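2023-03-02

I had my bowel screening test last month and I want to write down how it went, because my brother-in-law has the same envelope in his kitchen drawer and he reads this blog more often than he opens his post.

First, the envelope. It is plain white and it looks like a letter from the bank. Mine stayed under the fruit bowl for 20 days. I told myself that I was busy with the move to Cluvden, and I was, but the test takes less time than making tea. I simply did not want to think about it. I am fifty-six, I feel well, I walk every day and I have no pain. In my head this was enough of an answer.

Then Kheri Waweru rang me about something different, the key for the allotment. We worked together for many years at Plomier and she is a person who asks direct questions. She said, have you done your kit? I said yes. After the call I was ashamed of this, so I took the envelope from under the bowl.

The kit has a small plastic tube with a stick inside the lid, a return envelope with the postage already paid, and a paper of instructions. I read the instructions two times because my English is good for talking but less good for medical words. "Stool" for me was a thing you sit on. I knew the other meaning, but for a moment I still saw the furniture. If you have a parent or a neighbour who reads English slowly, please sit with them for this part. It is not a comfortable talk, I know. My mother would never have asked me, and I would never have asked her children to help me with it, but one of us could have offered.

You must write the date on the tube. I forgot this and remembered only when the envelope was closed, so I had to open it again and use tape. They accepted it. I put it in the post box the same afternoon.

What the laboratory looks for is blood which you cannot see with your eyes. A positive result does not mean cancer. It means they want to look further. I did not understand this well before, and I think many people don't. I had believed that the answer would be yes or no, like with a pregnancy test.

My result came after 2 weeks and it said that I needed further tests.

I will be truthful, I slept badly. I read too much on the internet, and then my wife took the tablet away and put it in the wardrobe. The next day a nurse from the clinic telephoned. Her name was Mrs Okafor, and she spoke slowly without making me feel stupid. She asked about my medicines, my heart, if somebody could bring me home. I had written my questions on the back of a gas bill and she answered all of them, also the silly ones. Could I wear my own socks? Yes, I could.

About the colonoscopy everybody says the same, that the day before is worse than the day itself, and I agree. You drink the preparation, it tastes like sea water with lemon, and you stay near the bathroom. I drank mine cold with a straw. I had clear soup and apple juice, and I watched a very long programme about canals. The examination itself I remember only in parts. I chose the sedation. There was a radio playing, and somebody was talking about their kitchen tiles.

They found two small polyps and took them out. The doctor explained that some polyps can change into cancer after many years, and when they are removed early this one road is closed. Mine went to the laboratory and the letter said they were of the kind which is better to remove. I will have another examination later, and they will write to me when. This letter I will not put under the fruit bowl.

My bus to the hospital was the 194, if anyone from our side of town needs it. It goes from the stop by the Skidico warehouse and it takes roughly 40 minutes, but coming home you need a person with you, they are strict about this. My wife came with a flask and a book. She read nearly the whole book.

I was asked already by two readers if it costs something. For me it cost nothing, only the bus. I don't know how it is in other countries, so ask your own doctor. Ask also if you have blood, or a change which lasts, or you lose weight without trying — then do not wait for any envelope, and do not trust an old kit to answer it for you.

The nurse told me also to move more and eat more beans and brown bread. The beans I like. The bread I am learning to like. I have started to walk again in the evenings, first only to the corner and back, because after the examination I was tired for longer than I expected. On Tuesday evenings I used to play cards and sit for hours, so now I walk first and arrive late, and they complain.

In June I will be fifty-seven and my brother-in-law will come to eat with us. I will ask him about his drawer. 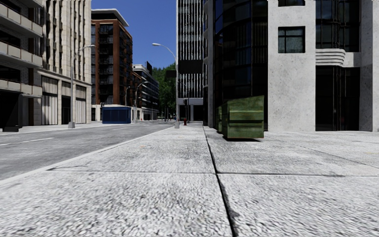
He can bring his kit with him if he wants, and I will read him the instructions in both languages.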